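Shoes at the Door: Indoor Footwear Habits and Entryway Dirt in Shared Student Housing
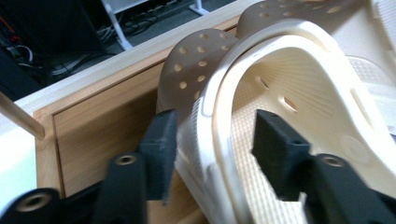 Figure 1. A white clog-style shoe with a textured footbed.

Project report, Household and Community Studies
Group members: Yurani Betancur, Todor Atanasov, Aroha Paewai
Project advisor: Despina Radulović

1. Introduction

People who share a house often disagree about shoes. Some grew up taking them off at the door and feel uncomfortable seeing anyone walk across a carpet in sneakers. Others never thought about it until they moved in with someone who minded. Our group had both kinds of people in it, and the topic came out of a talk we had while choosing a project.

We wanted to find out two things. First, what do students in shared housing do with their shoes when they come home, and what do they wear indoors afterward? Second, does a house rule about shoes make a difference to how much dirt ends up on the floor past the entryway?

The work was done in January, when the sidewalks in Worholm are covered in sand and salt. This matters for the results, and we come back to it in section 6.

2. Background

Removing shoes indoors is normal in many countries and unusual in others, and there is a lot of variation inside each country too. Climate is part of it. In places with a long muddy or snowy season, houses are often built with a separate space for boots and coats. In warm, dry places the front door may open straight into the living room.

Floor type also plays a part. Carpet holds on to grit and is hard to clean well. Hard floors show dirt quickly but can be swept in a few minutes. Most of the student houses in Worholm are older family homes that were split up for renting. They have a narrow front hall, hard flooring downstairs and carpet on the stairs and in the bedrooms. The hall was usually planned for one family, and it now has to hold the coats and shoes of people who keep different hours and do not always know each other well.

For this report, "indoor footwear" means anything worn on the feet that stays in the house: slippers, clogs, sandals, or a pair of old shoes kept for that purpose. Socks were counted separately. A "shoe rule" means any agreement that the people in the house know about, written or spoken. A rule that only one person believed in was not counted.

3. Methods

3.1 Survey

We wrote a paper survey with 8 questions and handed it out at the housing office, the laundry building and the Ionescu Street bus stop. It asked what kind of floor the person had, whether the house had a shoe rule, who had started it, what the person did on arriving home, and what they wore indoors. The last question was open and asked for anything else they wanted to say about shoes in their house. We received 387 completed surveys.

The first version asked "Do you take your shoes off when you come home?" with yes and no as the only answers. Despina Radulović pointed out during our first meeting that many people take them off sometimes, so we changed it to always, usually, sometimes and never. The surveys from the first version were thrown out and are not in the total.

3.2 Floor dirt

We also collected dirt from 4 houses. Two had a shoe rule and two did not. All of them had hard flooring in the hall and kitchen, and each had the same number of people living in it. We asked the people in these houses to leave the test area alone between visits, and to go on using their shoes as they normally would.

The test area was a square of kitchen floor, marked with tape, along the path from the front hall to the sink. At each visit we swept the square with a soft brush into a dustpan, moved the dirt into a paper envelope, and weighed it on a scale borrowed from the chemistry stockroom. Borislav Nikolovski, who runs the stockroom, showed us how to zero the scale with an empty envelope on it. Visits were always at 4 p.m.

We had planned to use a small Bravumow floor vacuum instead of a brush. In a trial run, fine dust stayed in the filter and we could not get it out to weigh, so we went back to sweeping.

3.3 Conversations

Aroha Paewai talked with one person in each of the houses where we collected dirt. These were short, informal conversations at the kitchen table. She took notes by hand and typed them up the same evening. We agreed not to use the names of anyone who lived there.

4. Survey results

Most of the people who answered said they always or usually take their shoes off when they get home. The "never" group was the smallest. People with carpet in the entry were more likely to say "always" than people with hard floors there.

A little under half of the surveys reported a shoe rule. In most of those houses the rule was spoken, and it was often started by the person who had lived there longest. A few people wrote that the rule came from the landlord and was part of the lease.

Having a rule and following it were different things. A fair number of people living under a rule marked "usually" or "sometimes". The most common reason written in the margin was going back inside for something forgotten, such as keys or a phone. The second was carrying groceries with both hands full. Several people wrote that guests are not asked to follow the rule because it feels rude to bring it up.

For indoor footwear, socks came first by a wide margin. Slippers were second. Clogs and slip-on sandals were third, and people who wore them often wrote that they used the same pair to take out the trash or get the mail. Several mentioned that they liked being able to step in and out without bending down. Bare feet were last, which may be different in a warmer month.

The open question brought in more writing than we had expected. Many answers were about where to put the shoes. People described piles behind the door, shoes getting mixed up, and melted snow running under the baseboard. One person had drawn a floor plan of their hall with arrows.

5. Results from the houses

The two houses with a shoe rule gave less dirt at nearly every visit than the two without. The exception was one visit to a rule house just after a party. The envelope from that visit was the heaviest we collected there, and it included pieces of chips, which we picked out before weighing.

The dirt itself looked much the same everywhere: sand, fine gray dust, hair and crumbs. The houses without a rule had more sand. In one of them we could feel it underfoot from the front door to the refrigerator.

The two rule houses were not equal to each other. One has a Voravum boot tray and a low bench in the hall. The other has only a doormat, and people there step out of their shoes wherever there is room. The house with the tray and bench had less sand in the kitchen. The person Aroha spoke with said that the rule had been in place for a year before anyone bought the tray, and that "it was more of a wish than a rule" until people had a place to sit.

In one of the houses without a rule, the person we talked to did not think the floor was a problem. They swept twice a week and said it took less time than arguing about it. In the other, two people had tried to start a rule in the fall and had given up by the first snow.

Indoor clogs came up in three of the conversations. In one house, everybody kept a pair by the back door for going to the trash cans, and then wore the same pair back across the kitchen. That house has a shoe rule. We think this explains part of the sand we found there, but we did not test it.

6. Problems and limits

The number of houses was small. With so few, one messy cook or one party can change the result, and we would not want anyone to rely on our comparison as proof.

The season is also a limit. Sand on the sidewalks makes the effect of shoes easy to see. In September the difference might be much smaller.

The survey was handed out in places where we could stand indoors or under a roof. Students who drive or who do their laundry at home were probably missed. People who care about shoes may also have been more willing to stop and fill out the form. Todor noted that at the bus stop, the ones who refused were often in a hurry and did not look at the subject first, so this may have been less of a problem there.

One envelope tore on the way back to campus and we lost that sample. After that we put every envelope inside a plastic bag.

7. Suggestions

For students who want less dirt on their floors, our results point toward the entryway more than the rule. A place to sit and a tray or shelf for wet shoes seemed to help people do what they had already agreed to. These do not have to be new - one house used an old cookie sheet as a second tray, and it held a pair of boots without leaking.

If people use clogs or sandals for quick trips outside, a second mat at the back door would be worth trying.

For the housing office, we suggest adding a line about shoes to the roommate agreement form. The current form covers quiet hours, guests and dishes, and it has a blank space at the bottom that few people fill in.

8. Further work

A follow-up project could repeat the floor sweeping in the fall and in late spring, with more houses. We would also like to see a test in which a tray and bench are added to a house halfway through, so that the same people can be compared before and after. Anyone who takes this on should ask for the scale early in the term, as it is also used by the soil class.

9. Division of work

Yurani Betancur wrote the survey and entered the answers. Todor Atanasov did the floor sweeping and weighing. Aroha Paewai did the conversations and wrote sections 2 and 5. The rest of the report was written together.

Our budget was 50 dollars, most of which went to printing. The remaining money paid for envelopes, tape and the brush, which is now in the stockroom.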